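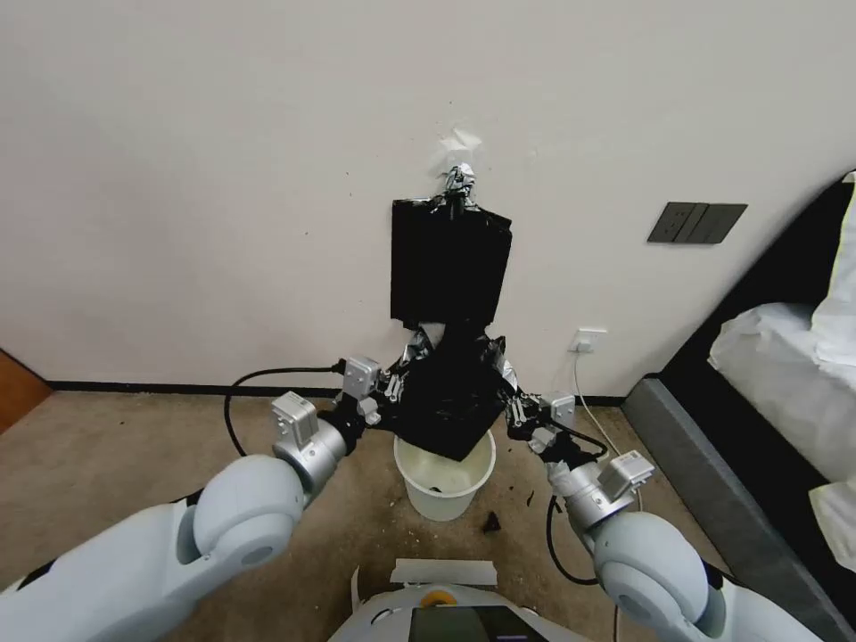
Housekeeping work at the Clutgate building moved ahead in February and is close to the schedule we sent with the grant request. The second floor now has a waste point in each of its 18 rooms. The setup is the same low-cost one as before – a small white bucket on the floor by the wall and black trash bags to go with it. The carpet is the weak spot. It has light specks and worn patches, and dark debris still ends up on the floor beside the bucket. We had planned on vacuuming twice a week and have moved to every evening at 6:30.

Bags were our largest supply cost this period. Trirnance shipped two cases short and made up the difference in the next delivery. Ánh Đặng has asked them for a price on a heavier bag, and the quote is attached to the budget sheet.

Wall repairs are behind. Quang La patched and painted seven rooms, and the rest are waiting on paint from Kołodziej. Old paper and tape have to come off before any painting starts, and this took longer per room than we allowed for. Nghĩa Tạ will help with scraping until the paint arrives.

Spending stands at roughly 28 percent of the supplies line. We are not asking for any change to the total, but we would like to move part of the signage money to carpet cleaning. Manju Lodhi has the figures for both lines.

Next period:
Finish painting on the second floor
Deep clean of all carpets on that floor
Start on the ground floor storage rooms

Questions on this report can go to Uyên Ninh at the Clutgate office.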